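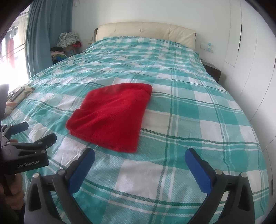 4.2 Equipment budget

We planned the purchase around hand-held grippers used in furnished bedrooms, where the work is handling cloth items on a bed. Holtar quoted $2,695 per pair on 3/29/21; Flendus quoted $3,000 – spare finger pads included. We budgeted for 10 pairs and set aside more than 7 percent for pads and cables. Knitwear (Figure 3) is listed apart from towels in the plan, as Eze expected it to take more time per item. 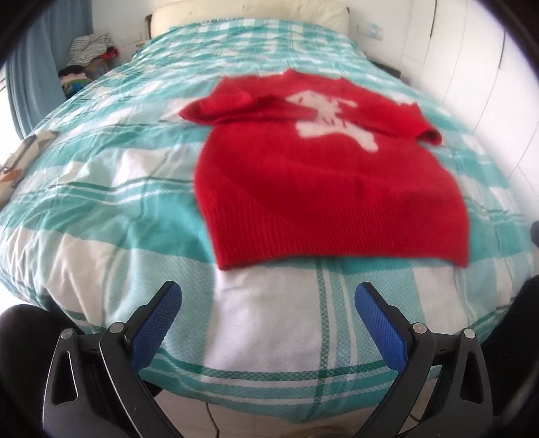
Figure 3. Red knit sweater on a plaid duvet, with the open gripper in the foreground.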